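Search this notebook Search Clear

Thursday, glaze bench

Opened the kiln at 7.40 with the usual hope and shut it again at 7.41. The Katiyar celadon has crawled on every bowl in the top half. The lower shelf is fine, which rules out my favourite theory, the one where it's all Aurel's fault.

Notes while I still remember. Bisque was last week's, cone 04. Dipped once, three-second count, bats dusted off with a damp sponge. Glaze bucket had been sitting open over the long weekend and was thick as custard. I thinned it by eye. My eye has a poor record in these matters.

Pushpa weighed a pint of what was left and got a number well above the one written on the lid in her own neat hand, so that's that colour of embarrassment covered. She has suggested, kindly, that we own a hydrometer. 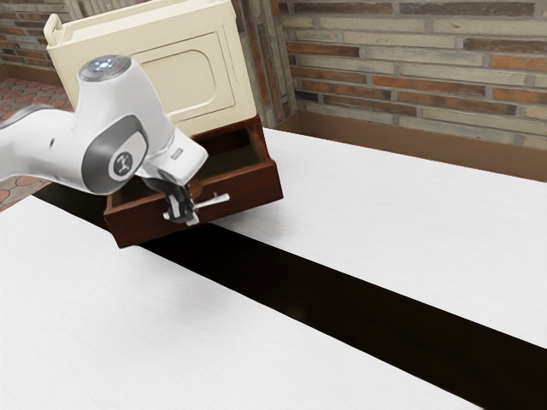
Second batch: 23 test tiles, same clay body, four thicknesses of glaze. Added water in 50 mL goes and stirred for ages between. Sieved twice. The first sieving turned up a respectable lump of dried glaze and part of a label from the old Grarnier tub – grey, illegible, no longer our problem.

Half the tiles got wiped with a wet sponge before dipping, the other half went in dusty. If the dusty ones crawl and the clean ones don't, I'll have to apologise to the glaze. Slow cooling this time, no peeking before morning.

Urmila wants the good bowls for the May sale. I've told her they have character. She asked how much character.

Still to do: new lid for the bucket, more cones, find the other sieve.

Comments (3)

Abhishek Bhatt: The other sieve is in the plaster room. It has plaster in it.

Aurel: I saw the bit about the theory.

Pushpa Garg: Hydrometer ordered. Please don't thin anything till it comes.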